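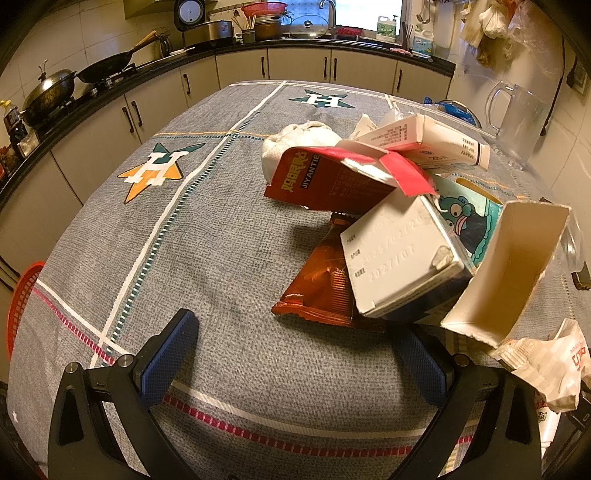 Osgate Collects Kitchen Lessons for Its Table-Clearing Robot

The Prinham company Osgate has finished the first part of its Kadatari project, in which people teach a robot how to clear a kitchen table. The lessons are given with a gripper that a person holds in the hand. It has two black fingers with dark blue pads, and a camera on it records everything the fingers do.

The company said in June that it now has 2,236 recordings, made in 12 homes. The longest of them takes 90 seconds. In each one the person picks something up from the table, moves it to another place and lets it go. Then the hand goes back and the next recording starts.

The homes were not cleaned or prepared before the work. This was a demand of the engineers, who had earlier made recordings in their own office and were not satisfied with them. On the office table there were only new boxes with straight sides. On a table in a real kitchen there can be an opened carton with its flaps out, a snack wrapper, a crumpled paper bag and a piece of clear plastic, all in one heap, and the person must decide from which side to begin.

According to Osgate, clear plastic is still the most difficult material. The camera sees the cloth or the wall through it, and the software does not always understand where the object ends. For the same reason the company asks that glasses and mugs stay on the table during a part of the lessons. 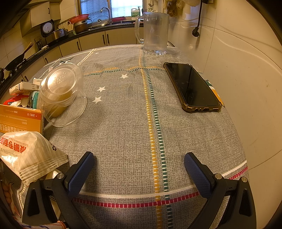
Tablecloths are another question which the team did not expect to take so much time. A pattern of stripes can look to the software like the edge of a box, and soft cloth moves together with the object when a finger presses too low. People who do the lessons are asked to come down slowly with the fingers wide open, and to close them only when both pads are beside the object. If the cloth is pulled, the recording is kept, but it gets a special mark.

Osgate also tried remote control, where a person sits in front of a screen and moves a robot arm in another room. This method was slower. New teachers needed a full day to learn it, while the hand-held tool was understood after a short introduction. Remote control will be used later, to correct the arm when it makes a mistake.

The fingers of the tool have the same shape as the fingers of the robot arm, which is built by the Ranasinghe workshop, also in Prinham. The workshop will deliver two arms to Osgate. The first tests with them will last 14 weeks and will take place in a practice kitchen, not in the homes of families. The company did not give a price for the robot, and it has not said when people will be able to buy one.

Families who took part received a small payment, and they could ask for any recording to be deleted. Osgate is looking for more homes for the second part, especially with small kitchens.

Comments

prinham_reader
My table has looked worse than this since the holidays. Where can I sign up?

oldtoaster
Does it know the difference between an empty box and a box with something in it? With medicine this is important. I would not want it to throw away a full one.

K. from the east side
We did this for one afternoon. The gripper is not heavy but your wrist gets tired, you have to keep it so straight all the time. My daughter was better at it than me.

oldtoaster
Thanks, and did they ask you to sort things or only to move them?

K. from the east side
Only to move them. One thing, put it down, next thing.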